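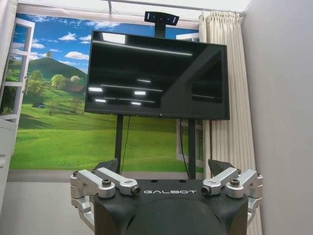 Wie kann ein Roboter etwas anfassen, ohne es kaputt zu machen? Das wollte ich schon immer wissen, und deshalb erkläre ich euch heute den Greifer! Ein Greifer ist die Hand vom Roboter, nur sieht er meistens ganz anders aus als eure. Schaut mal nach unten links und rechts: Da sitzen silberne Metallstangen, die mit Gelenken verbunden sind, ein bisschen wie bei einer Schere. Die schwarzen Spitzen dahinter sind die Fingerkuppen. Nur 2 Finger, mehr braucht er nicht! Auf dem dunklen Gehäuse steht GALBOT.

Wenn sich die Stangen bewegen, gehen die Finger auf oder zu (probiert das mal mit Daumen und Zeigefinger an einem Radiergummi).

Und woher weiß ein Roboter, wo etwas steht? Dafür gibt es Kameras. Manche sitzen direkt am Handgelenk, stellt euch vor, ihr hättet dort ein Auge! Ein Computer rechnet aus den Bildern aus, wohin die Hand muss.

Wer selbst so etwas bauen mag: Von Bergate gibt es den Bastelkasten Helside mit 62 Teilen. Ich habe einen ganzen Nachmittag dafür gebraucht, und die kleinen Schrauben sind ganz schön fummelig. Lasst euch dabei ruhig helfen.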